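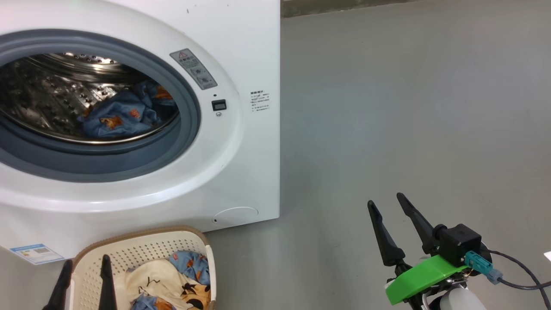 Garine pauses laundry robot trials after gripper fault

25/01/2026 - Garine has paused unattended running of its two-armed laundry robots after a gripper failed to release during a washer loading cycle at the company's Polludance test site. There were no injuries. The washing machine's door seal was torn and has been replaced.

The fault occurred in November. The robot had placed a garment in the drum and was told to open its right gripper and back away. The fingers stayed closed on the fabric while the control software recorded them as open. The arm then pulled back with the garment still held, dragging it across the rubber seal. An operator pressed the stop button 3 seconds later.

Garine traced the problem to the cable connector on the side of the gripper housing. Repeated wrist movement had worked the plug partly out of its socket. When the signal dropped, the software kept using the last command sent to the gripper and did not check the position of the fingers.

"The arm should have stopped by itself and it didn't," said Anahera Partington, head of product safety at Garine. "We had a loose plug and a piece of software that took too much for granted. Both have to be fixed before these units run without an operator again."

The company has since inspected 435 grippers and found the same looseness in 10 of them. Those grippers have been taken out of service.

Every unit will get a locking connector, supplied by Drillix, and a cable clamp at the wrist. A software update will stop the arm if finger position is missing or does not match the command. Each refitted gripper must complete 400 loading cycles without a fault before it is returned to use.

Sites with a Garine unit should keep an operator within reach of the stop button and should not run overnight cycles. Operators should not push a loose plug back in while the arm is powered.

"Customers will hear from us directly when their refit date is set," said Fletcher Fairweather, service manager.

Cavalcanti, which distributes the units, will handle parts requests and return shipping at no charge.

Media contact: Garine press office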